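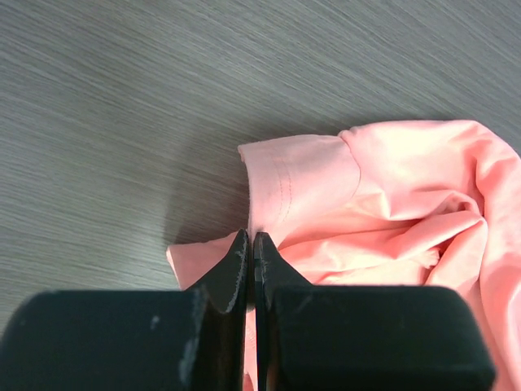
The pink T-shirt, crumpled on the gray table.

Laundry, Again: a Gallery

Every year or so somebody sells me on a new way to fold clothes, and every year or so I end up back at the same table with the same opinion. This time it was the Tukel fold, which I first read about in a Geltero newsletter that promised to change how I felt about Tuesday evenings. I doubted it then. I have now given it more weekends than it deserved, and I doubt it a little more carefully.

The claim is that any T-shirt can be squared away in 8 seconds if you start from a heap. Start from a heap! Most methods at least have the decency to begin with a shirt laid flat by some unseen assistant. So that part interested me, the stage the instructions skip over, where the clothes are still a mess and you haven't found the shoulders yet.

Look at the sleeve on that pink shirt. There's a double row of stitching along the hem, and according to Tukel you find that line first and let it lead you to the rest. Fine. A hem will tell you that you have a sleeve. It won't tell you which one, or whether the shirt is inside out, and the rest of the fabric is in no hurry to help.

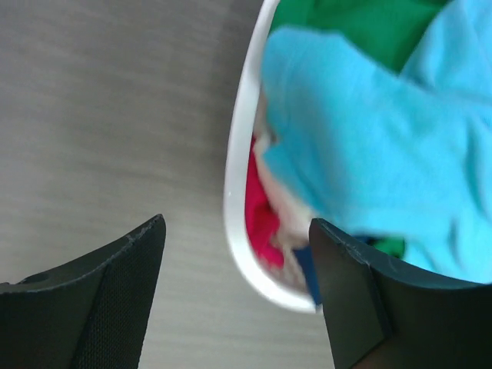
Light blue, green and red in the white basket, seen from overhead.

My friend Teodoro Ayala, who likes these systems more than I do, says the basket is where people go wrong. He sorts by color before anything comes out. I have never seen the point of sorting clean laundry by color. It's clean. The red isn't going to bleed on anyone now, and the green can sit under the blue as long as it likes.

What I will grant him is that a round-edged basket is kinder to fabric than the wire kind. I used wire for years and have the pulled threads to show for it. Plastic wipes down, too, and it doesn't squeak on a tabletop. Those are small things, but they're the only improvements in this whole business I'd pay for twice.

The Becerra school of thought (there is always a school of thought) says to lift each piece high and let gravity do the sorting. I tried it with T-shirts and with towels. Gravity is fair with towels, which have four corners and nothing to hide. A T-shirt has a neck, two sleeves and a bottom opening, and it will offer you whichever one you don't want.
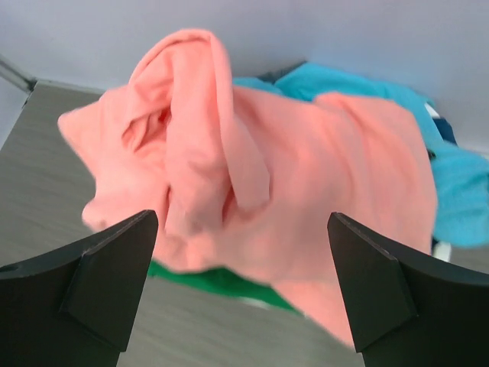
Shaking helps more than lifting does. Two good snaps by the shoulders and most of the creases give up, provided you've found the shoulders. I've seen it claimed on the Flideo forum that a shirt shaken 12 times doesn't need ironing. Somebody there said they had tested it on 100 shirts. I'd like to see the shirts.

The other thing I keep reading is that you need a special surface — a padded mat, a board with hinges, a grid printed on cloth. I'm not convinced. A plain table at a sensible height has always worked for me, and the money is better spent on hangers.

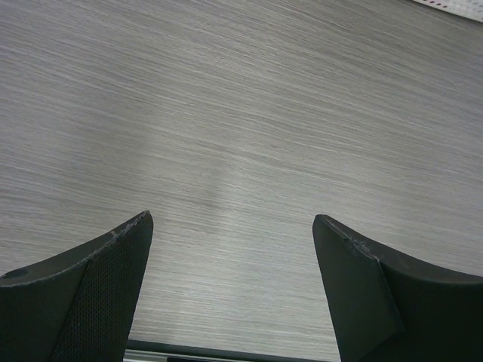

If a surface has any real job, it's to be bigger than the shirt. The side-to-side streaks in a wood-grain finish make a decent guide for lining up a hem, and I use them that way, though I suspect I'd do just as well by eye. As for the 8 seconds, my best time with a shirt from the heap was nearly double that, and one sleeve was sticking out.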